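Who Says a Robot Is Safe?
Rules for machines that work near people, and some questions to ask about them
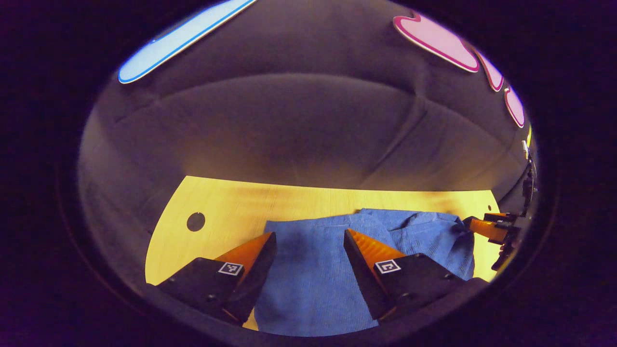

Orange ridged finger pads and a crumpled blue cloth. Even soft jobs need rules.

Robots used to do most of their work inside cages. A big metal arm would swing a car door through the air, and the people stayed on the other side of the fence. Now you hear that robots are going to fold our washing and put away our dishes. There won't be a fence in your laundry.

So who decides whether a robot is safe enough to stand beside you?

What is a standard?

A standard is a set of rules that a group of experts has written down and agreed on. There are standards for bike helmets, for power plugs and for playground slides. There are standards for robots too. They cover things like how hard a robot is allowed to push on a person, and how it has to stop.

A standard is not always a law. Sometimes a company has to follow it. Sometimes a company only says it does. If an ad tells you a robot is "built to the highest standards", your first question should be: which ones?

A story about a sticker

Trestcombe is a company that tests machines. Obed Quartey works there, and he gets a bit grumpy about stickers. A robot helper called the Zonari once came to him with a sticker on its side that said SAFE AROUND KIDS. The box came with a rule book 64 pages long. Obed read it all. Kids were mentioned on 2 of those pages, and both times it said to keep them away.

"The sticker was very nice," he says. "It had a smiley face. But a sticker can't stop a motor."

Soft is not the same as safe

Lots of people look at a soft robot finger and stop worrying. A soft pad can help a robot hold things without squashing them. But look at what the pad is joined to. On the fingers in our picture there are hard black parts as well, and it's the motor that decides how hard any finger squeezes. A pillow is soft, and you still wouldn't want one dropped on you from a roof with a brick inside.

"We tested it heaps of times!"

The company Kastance told shoppers its folding robot had passed 541 tests. That sounds like a lot. Thibault Pichon, who teaches robot safety, asked to see the list. Nearly all of them were the same test, done with the same towel on the same table. Nobody had tried a towel with a cat asleep on it.

A big number tells you how many times someone checked. You still need to know what they checked.

Some rules that make sense

Keep hands, hair and dangly sleeves away from a robot that is switched on, even if it is standing still. It might be waiting for its next instruction.

Know where the stop button is before anything starts moving. A grown-up who knows the machine should be close enough to reach it.

Tell someone if a robot does something odd. Don't try to fix it yourself.

Questions to ask a robot company

Which standard does it follow, and who checked? (If the answer is "we checked it ourselves", keep asking.)
What does it do if the power goes off while it's holding something?
What has gone wrong so far?

Thibault likes the last question best. He has put it to 5 companies, and only one, Frimpong, gave him a proper answer. It ran to three pages, and he has read it to every class since.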